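How I repaint old plastic garden chairs (and get it to stick)

I've done a whole stack of these now, mostly from kerbside pickup in September, and the prep is where all the time goes. Give the chair a good scrub with sugar soap, get into the joins with an old toothbrush, then hose it off and leave it in the shade overnight. Don't rush that bit! I once painted a damp chair before brekkie and had it peeling in sheets by arvo tea.

Next, sand the lot with a fine pad. You only want to knock the shine off, so go lightly, and wipe it down with metho when you've finished. I use the Trudosar plastic primer from the hardware place in Mamden, two thin coats, with a good couple of hours between them.
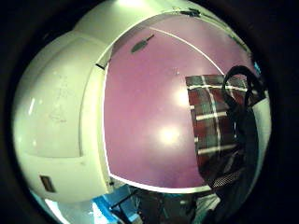 Colour is the fun part, and I change my mind constantly. My first few were all a safe olive green (very sensible, very dull) and then I went bolder. Lately I'm mad for a soft mauve-violet, like the flat purple panel in the photo, with a bright white edge running beside it. On a chair I'd do the seat purple and mask off the rim for the white. Pull the tape while the last coat is still a touch tacky, slowly, back over itself, or you'll lift the edge and swear a lot.

Leave the chair for a full week before anybody sits on it. I know, I know. If you get a drip, let it harden, sand it flat and go over that spot again. Leftover paint keeps well in a jam jar with the lid on tight.

More from the shed
Rescuing a rusty Gutden table
Which brush for which job
Hung blinds: cleaning the slats
Potting bench for under $208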